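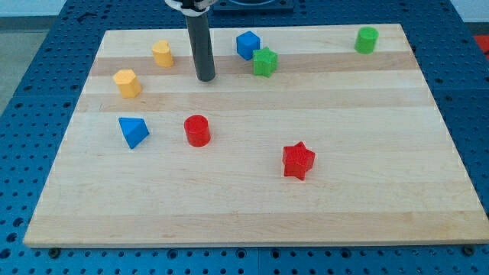

4 min read

Petthorpe toy library gets its blocks back, and a maple board to put them on

31 May 2025

The shape blocks are back at the Petthorpe Toy Library, and if you have a child under six in this town you already know why that's news. The hearts, stars, cylinders and cubes went off the shelf over the winter so every set could be washed, matched up and put into new bags, and families have been asking at the desk ever since.

They returned this week with company. Each block set now goes out with a play board made of light maple strips, big enough for a good spread of pieces and flat enough that a cylinder will stay standing on its end. The boards were made by Jellden, the small wood shop out on the Wikadcombe road, from strips left over after a run of countertops.

Huw Gwynne, who runs the toy library, can talk about the boards for a long time, and did.

"We used to send the blocks home by themselves and they'd end up on carpet," he said. "A star on carpet just falls over. You put the same star on a hard flat board and a kid will work at it for twenty minutes, turning it and lining it up with the heart, and then the whole thing gets knocked down and they're thrilled about that too."

The library looked after 918 separate blocks at the last inventory, and 691 of them have made it into complete sets. The rest are in a bin by the front desk, sorted by color, and are free to play with any time the doors are open. Gwynne said the strays are mostly cubes. Stars go missing more than anything else, and he suspects a fair number are under couches in Petthorpe right now. If you find one, bring it in! There's no fine and there never has been.

The strips in the boards vary a little from one to the next, pale cream beside a slightly darker tan, and Jellden left them that way on purpose. The faint bands have become part of the play. At a tryout session earlier this spring, children were already using them as streets, parking spots and, in one case, beds. One girl gave the yellow hexagon a band of its own and wouldn't let the blue cube onto it.

Edges are sanded and the finish is a plain food-safe oil. A damp cloth is all the cleaning a board needs between loans. Please don't put one in the dishwasher, and please don't soak it in the tub, which happened to one of the test boards and left it shaped like a potato chip.

There are two ways to borrow. A regular loan is three weeks, same as for puzzles and train track, and can be renewed once if there isn't a waiting list. Child care homes and preschools can ask for a group loan, with up to four sets and four boards for six weeks. Members pay nothing extra for either one. If you aren't a member yet, sign up at the desk with anything that has your name and a Petthorpe or Wikadcombe address on it.

Money for the project came from the Sotiropoulos family, who ran the shoe store on Main Street for many years and gave $2000 toward it. That paid for oil, sandpaper, drawstring bags and Jellden's shop time. A little is left over, and Gwynne wants to spend it on a second round of boards in a smaller size, something that fits on a high chair tray or across a lap in the car. He has a cardboard mock-up behind the desk and will show it to anyone who slows down.

Parents who came to the tryout had their own requests. Several wanted picture cards with arrangements to copy — a green star next to a blue cube, say, with a yellow heart off to one side — and those are being drawn now. The first batch should be tucked into the bags by July. Someone also asked for a raised rim so nothing rolls off. That one was turned down, at least for this round, since children seemed to like pushing things right up to the edge.

The full-size boards are wide, so bring a big tote or a wagon if you're walking. Cardboard sleeves are available for anyone on the bus.

Sets can be reserved by phone or in person. Almost half had been spoken for by closing time on the first day, but returns come back all week, and the stray bin isn't going anywhere.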